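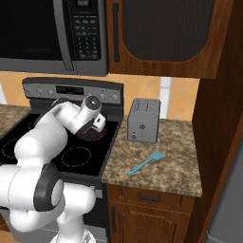 Search the archive
Advanced search
Filed under: Electrical / Kitchen circuits

Re: [gernbridge-retrofit] Feeder size for all-electric units

Mwangi Ogola wrote:
> The Villanueva building has 14 units, each with a 50 A range
> circuit. Clendis wants to add the nameplate ratings together and
> size the new feeder from the total. That seems high to me. Is
> there a reason to do it their way?

Mwangi,

Straight addition will give you a feeder that is never loaded to even half its rating. Residents don't all cook at full power at once, and a single range rarely runs every element together – the thermostats cycle. The demand tables allow for both effects. Use the column for household ranges and enter it with the number of appliances, not the breaker size. The 50 A figure protects the branch circuit and should not appear in the feeder calculation at all.

Two things to check first. The tables assume ratings within a set band, so get the nameplate kW for each model. Also, if the supply is three-phase and the ranges are connected line to line, the count you enter is based on the most heavily loaded pair of phases.

On the Grurkeo job we logged the feeder for most of July at 5-minute intervals. The peak came in just under the calculated demand, shortly after 6 p.m. I can send the spreadsheet.

Voltage drop is a separate question. Your top-floor run is nearly 50 m, so work that out before you order cable.

Marthinus Motaung

Recent threads
Neutral sizing on shared risers
Panel schedules: which template?
Water heater timers, part 2
Meter room clearances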